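Gripper budget for PC teardown cell, second station
Automation Purchasing > End effectors and tooling

torx_ledger
3 Sep 2021
Planning a second teardown station for old desktop towers. Scope is drive removal only. Arm and table are already approved. What I have left to spec is the gripper, fingers and fixturing. Quotes so far, per unit:

Neltus parallel, electric: 600
Bolteo parallel, electric: 328
Spare finger set, Bolteo: 172

The load is a 3.5-inch drive held on edge and lifted clear of the case rim.

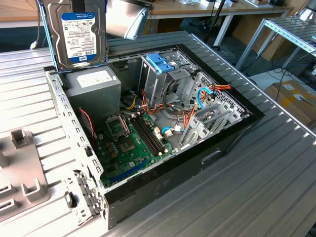 Stroke is fine on both. My concern is finger clearance next to the drive cage and the cable bundles. Leaning Bolteo plus two finger sets.

mm_per_sec
Two finger sets plus the gripper puts you at 672. You are already over the Neltus price. Does the Neltus quote include fingers?

torx_ledger
No. Blanks only, we machine them.

shopfloor_kev
Then budget machine time too. I would buy the cheap gripper and put the difference into fixturing. A tower on its side on a ribbed table will creep if you pull on a stuck drive. Pondora quoted us 284 for a clamp kit in April.

mm_per_sec
Disagree on priority. Clamps can be made in house. Grip force feedback can't be added later.

shopfloor_kev
You don't need force feedback for a drive. Set a current limit and move on.

torx_ledger
Antoniadis does our integration and wants one gripper model across both stations. Station one is Bolteo. Adding the clamp kit as a separate line.

mm_per_sec
Fine, but get the lead time on fingers in writing.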